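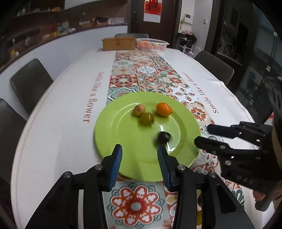

Photo: Evaristo Sanna / Nadau

Front of house and kitchen help wanted, Nadau supper rooms

We're after two people to start in May. One mostly on the floor, one mostly washing up and prep, but everyone does a bit of both. Small place, open since 1991, evenings plus one long lunch a week.

What you'd be doing: laying up, carrying, clearing, taking bookings on the phone (we use Grultix for the diary, takes ten minutes to learn). Fridge checks. Bins, sorry. Closing down the till on your late night.

Experience nice but not needed. Need to be 18 or over for the bar side. Must be ok with stairs, the store is in the cellar and theres no lift. Some Italian handy, Mrs Russo on the veg deliveries prefers it.

Hours: 24 a week to begin, more in summer if you want them. Start 4pm, finish when the last table goes, usually before midnight. Paid every fortnight, tips split evenly incuding kitchen. Meal on shift. 400 signing-on bonus after your third month, in pounds, through payroll.
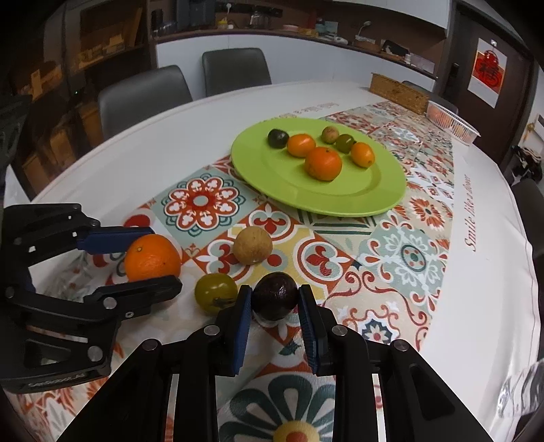 Fruit on the long table.

Not on a bus route after 11 so think about how you'd get home. Bike rack in the yard, parking on Dratik Lane free after six.

To apply: a few lines about yourself and when you could start, no CV needed. Drop it in at the side door or ring and ask for Evaristo, extension 206, mornings best. Not during service please!! Trial shift is paid, three hours, wear flat shoes and something black.

If you applied last year do try again, we had far too many for one job.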